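Notebook, May – the small talk diary, week 3 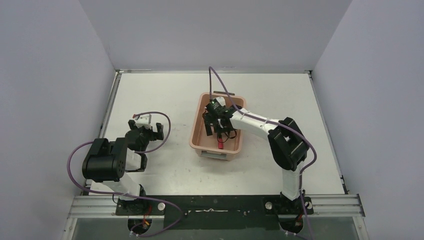 Bench, both arms, left gripper open.

Entry started 9:40 a.m., coffee adequate.

For colleagues reading over my shoulder: these pages are where I keep notes on the parent diary study, the one where working and at-home parents write down what other adults say to them about how they spend their days. Sawsan Twal designed the forms. I code the answers and complain.

Diaries returned so far: 106. Usable: 91. The rest are either blank past the second page or have been drawn on by someone with a strong interest in horses. One of the horses is very good. I have kept it.

Main job this morning was the "who said it" column. We had strangers, friends, relatives, coworkers and other. "Other" has turned into a swamp. It now holds a dentist, a crossing guard, two ex-husbands and a mother-in-law who, by the form's own instructions, belongs under relatives. The diarist had crossed out "relative" and written "other" in pen, quite hard. I left her where she was put and flagged it for Sawsan.

11:15. Sawsan's ruling: mother-in-law goes back to relatives, but we add a yes/no for "diarist disagrees." Fine. Went back through the finished diaries to fill in the new column. This took until lunch and most of lunch.

The remarks themselves, in no order:

"You're so lucky you get to stay home." Turns up constantly. Coded as compliment by the person who said it, presumably. Coded as something else by nearly everyone who heard it.

"I could never leave mine with somebody else all day." The matching item for the parents with jobs. Same tone, different shoes.

"What do you do with all your time?" One father answered this with a list that ran onto the back of the page and included "find the other sock" at four separate hours. I don't have a code for socks. Put it under household, minor.

"Is he babysitting tonight?" Said of the children's own dad. We have so many of these that Everett Kincaid wants a separate tally. I said no, then made one.

Disagreement with Everett, early afternoon, about the mood scale. He thinks the faces are too far apart and that people who felt mildly annoyed are being pushed into the angry face. I think he's right and I don't want to reprint the forms. Compromise: we keep the faces for this round and add a line underneath for the diarist's own word. Tested it on him. His own word was "peckish," so the line works but may not measure what we want.

Kofler binders: still popping open if you look at them. Second box sent back. Stevton, the print shop, says the new forms can be ready by the end of the month if we stop changing them. I've told them we've stopped. (Everett, if you are reading this, we have stopped.)

2:50. Typed entries into Flerik. It timed out twice and ate the comments from the Utari playgroup batch, which were the long ones, naturally. Retyped. On the second pass I noticed something I'd missed: the remarks that sting most often come attached to a snack. Somebody hands over a juice box or a slice of cake and says it while your hands are full. Total remarks entered is now 291, and I can't test the snack idea on any of them without going back to paper, as we never asked about food. Note for the next form. No, we've stopped changing the form. Note for the one after.

One diary I keep going back to. The mother writes almost nothing for days – "none," "none," "rain" – and then a full page about a woman at swim lessons who asked if she worked, heard the answer, and said "Oh, that's hard too." The "too" is underlined. She picked the smiling face and next to it wrote "not sure." I have coded the face. I don't know what to do with the rest of it.

To do:

Ask Sawsan whether ex-husbands are relatives. Suspect I know what the diarists would say.
Chase the diaries still out. Friendly note only, these people have enough going on.
Show Everett the babysitting tally so he can be pleased with himself.
Recheck the Utari comments against paper before the originals go in the cabinet.
Better binders.

Stopped at 4:30 to do school pickup. Was asked at the gate if this was my day off. Wrote it down, coded it stranger, neutral face. Not entered.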